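Whiteboard Station: Report on Our Second Term
Fadi Najjar and Wubit Admasu

Our project began with a modest question: what is the least a shared work table needs? Berenice Hinojosa wanted shelves. She was outvoted, and the shelves live on in her appendix, all 7 pages of it.

We settled on a pale tabletop, plain greyish walls on three sides and a small whiteboard with rounded corners and a thin pinkish-red border. The border was the most debated item in our budget.
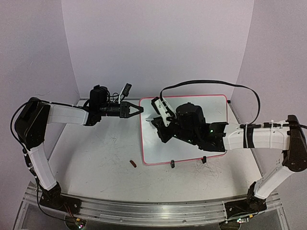 What We Learned

Plain walls help people find the board. They also show scuffs, and the left one has a few already. Clips on the lower edge of the board were Fadi's idea, as he will remind you. Next term we want to try a larger board, in a border color to be fought over in August.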